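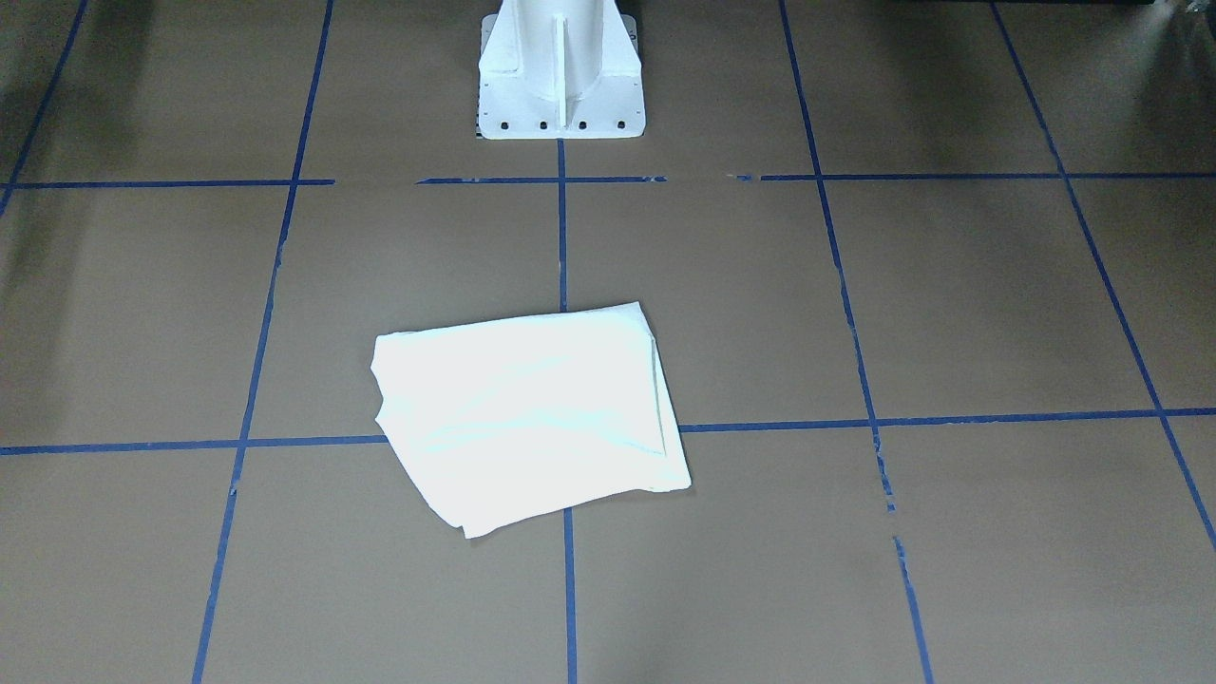
リネン・衣類仕上げ工程における協働作業調査 参加者募集のご案内

株式会社スクヴァール(Skuvar)は、リネンサプライ事業部セヴィス(Cevis)工場の仕上げ工程において、双腕ロボットによる折りたたみ作業の導入準備を進めております。これに伴い、現場で働く方々の作業内容、負担、技能の受け渡しがどのように変わるかを把握するため、下記の要領で調査への参加者を募集いたします。

1 調査の背景
当工場の仕上げ工程では、タオル、シーツ、Tシャツ等の折りたたみを長年にわたり手作業で行ってまいりました。一日の大半を立位で過ごすこと、肩と手首に繰り返し負荷がかかることは、従業員面談において毎年のように指摘されております。一方で、生地の厚みや縮み具合を手で確かめながら折り方を変える技能は、手順書に十分記載されておらず、経験の長い方の判断に依存しております。
ロボットの導入後は、折りたたみの一部を機械が受け持ち、担当者は衣類の配置、折り上がりの確認、やり直しの判断、ティーチペンダントによる動作の修正等を行うこととなります。本調査では、この役割の変化を現場の方の言葉で記録し、配置計画および教育計画に反映いたします。
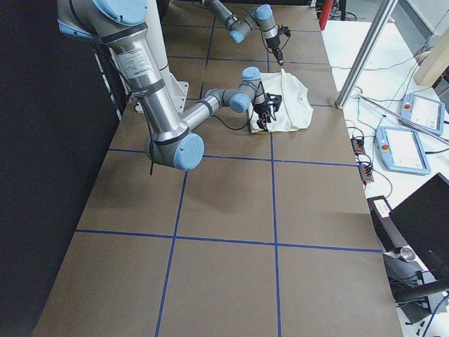 なお、導入に伴う人員削減の予定はございません。対象工程の在籍者41名については、全員の雇用を継続したうえで、担当業務の見直しを行います。見直しの内容は、本調査の結果を踏まえて労使協議の場で決定いたします。

2 募集人員
(1)折りたたみ作業の経験者 9名
(2)検品または出荷作業の経験者 3名
雇用形態は問いません。パートタイムの方、短時間勤務の方の応募も歓迎いたします。ロボットや情報機器の操作経験は必要ありません。

3 参加者にお願いする内容
(1)作業台での実演
タオルおよび長袖Tシャツを、普段どおりの手順で折っていただきます。速さを競うものではありません。途中で手を止めた箇所、折り直した箇所については、後ほど理由をお伺いします。
(2)ロボット作業の観察と評価
ロボットによる作業をご覧いただき、袖の重なり、裾のそろい方、しわの残り方について、出荷できる状態か否かをご判断ください。判断の基準が参加者の間で異なる場合も、調整は行わず、そのまま記録いたします。
(3)操作の体験
担当技術者の立会いのもと、ティーチペンダントによる簡単な位置の修正を体験していただきます。希望されない方は省略できます。
(4)個別の聞き取り
現在の仕事で大切にしていること、機械に任せたい作業、任せたくない作業、今後身につけたい技能についてお伺いします。
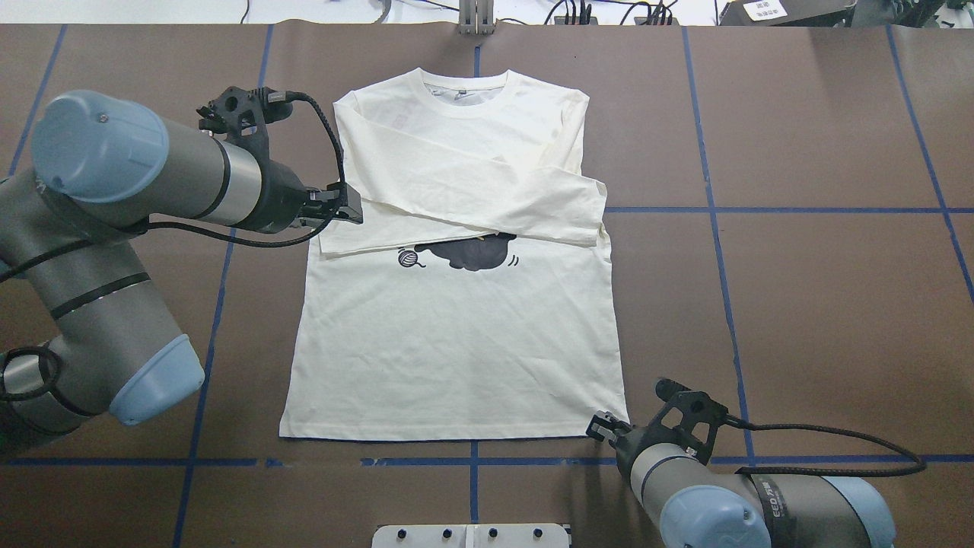
4 実施場所および時期
場所:セヴィス工場 2階 試験作業室
時期:8月中に一人あたり3回
日程は勤務表を確認のうえ、所属長を通さず、事務局から直接ご相談いたします。

5 処遇
調査への参加時間は所定の労働時間として扱い、通常の賃金を支給いたします。勤務時間外となる場合は、時間外手当の対象といたします。社外から応募される方には、当社規程に基づく謝金および交通費をお支払いします。

6 安全および健康上の配慮
参加前に安全講習を受講していただきます。ロボットの動作中は区画線の内側に立ち入らず、立会いの技術者の指示に従ってください。長い髪は束ね、ひも付きの衣類や名札の着用はお控えください。肩、手首、腰等に不調のある方は、応募時にお知らせいただければ、座位での参加等を検討いたします。

7 個人情報の取扱い
実演中の手元の映像および聞き取りの音声は、本調査の目的に限って使用します。分析は調査会社アイドアン(Aydoğan)に委託し、氏名を番号に置き換えた資料のみを提供いたします。個人別の結果が人事評価に用いられることはありません。参加の取りやめはいつでも可能であり、理由をお伺いすることもありません。

8 応募方法
所定の申込書に必要事項を記入し、工場1階の受付箱に投函するか、下記事務局まで郵送してください。申込書は更衣室前および食堂に備え付けております。応募者多数の場合は、経験年数および勤務時間帯の構成を考慮して選考し、結果は全員に書面で通知いたします。

9 問い合わせ先
株式会社スクヴァール 業務改善室
シルヌス(Sirnus)計画 調査事務局
内線 127

2018年4月27日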